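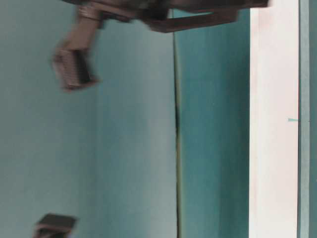 Bench notes: care of the teal top

Search this site Go

The teal top in the Galta room is due for its routine check on 23 Jun 2021. Catriona Niven will do the inspection and Lwazi Lekota will keep the log. Please clear tools and papers from the room the night before.

Wipe the top with a damp cloth and neutral cleaner only. Solvent dulls the colour and leaves a patch that shows under side light. Work along the length in straight passes, then dry with a second cloth. 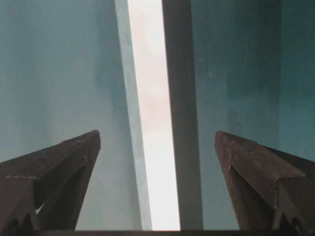

Rinse the cloth between passes. Grit held in the weave will mark a smooth surface faster than anything set down on it. Scratches go in the log under job 434, with the distance from the nearest edge in millimetres.

Seams are checked every 14 days. Run a soft brush down the gap first – no blades – and vacuum what comes out.

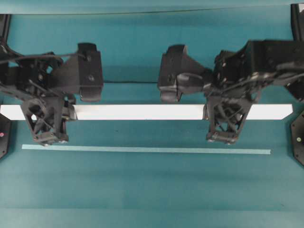

If a seam has widened since the last entry, leave it alone and tell Phyllis Bloxham on extension 2353. Filler is not to be used without her say. Allow almost 60 minutes for the full check, including the log.

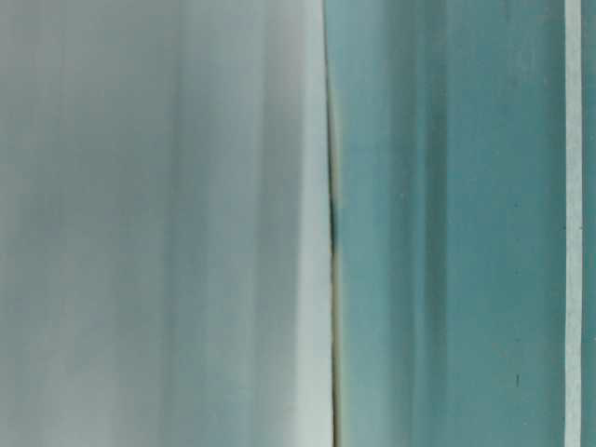

Dark seam between the pale surface and the teal.

The next full review of bench tops is in October.

Contact | © Galta 2021 | Back to top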